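Speaker notes — Budgeting for a two-armed robot
Cliltwood operations meeting, 22 August 2019
Slides 1 to 6. Keep the last slide up during questions.

Slide 1. Why we are talking about this now

Equipment requests for next year have to be in soon. Packing wants one humanoid robot for light handling at the sample bench. I am asking for planning money only. I am not asking for the robot today.

Say that twice. In July people left the room thinking we had already placed an order.

Slide 2. What the quote covers and what it leaves out

We have quotes from Tilix and Sesano. Both list the robot, the hands and a basic service plan. Neither one lists the bench, the floor work, the power drop or the hours our own people will put in. Those go on our side of the sheet.

Hands are priced as a separate line in both quotes. Read that line carefully. Sesano sells them as a pair. Tilix sells them one at a time, so the number on the page has to be doubled before you compare.

Ask both sellers what a replacement finger costs and how long it takes to ship. If they only replace the whole hand, we need a spare pair in the budget.

Slide 3. Simulate first

This is the part I want approved. The Sinaga project pays for 16 weeks of simulation work before any hardware is bought. The money goes to one software license, a workstation and part of one engineer's time.

What we want out of it: table height, reach, where the item should sit, and how much room the hands need on each side. A wrong table height costs nothing to fix on a screen. A built bench is a purchase order and a wait.

What we will not get out of it: grip wear, noise, dust, or how the robot behaves at the end of a long shift. Do not promise those. If someone asks, say they belong to the trial stage.

Slide 4. Stages and money

Stage 1, simulation. Small spend, all of it in this budget year.
Stage 2, rental. One unit on our floor for 5 weeks. We pay freight both ways.
Stage 3, purchase. Only if the rental numbers hold up at 100 items a shift.

There are 2 points where we can stop, one after each of the first stages. Walk through what we would have spent at each point. Finance has the handout with the totals, so no need to read them out.

Slide 5. Items people forget

Training time for the second shift
Floor marking and guarding
Insurance change — the broker needs notice before a rental unit arrives
Storage for the shipping crate, which has to go back with the unit
Software renewal in year two

Pause here. Maintenance will probably want to add something on the power drop. Write it down and move on.

Slide 6. The ask

Approve stage 1. Put stage 2 in the plan as a held line. Leave stage 3 out of next year's sheet until we have rental results.

Leave this slide up for questions. 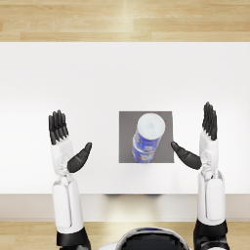

Slide 6: Simulated bench layout, one container on a gray mat, both hands open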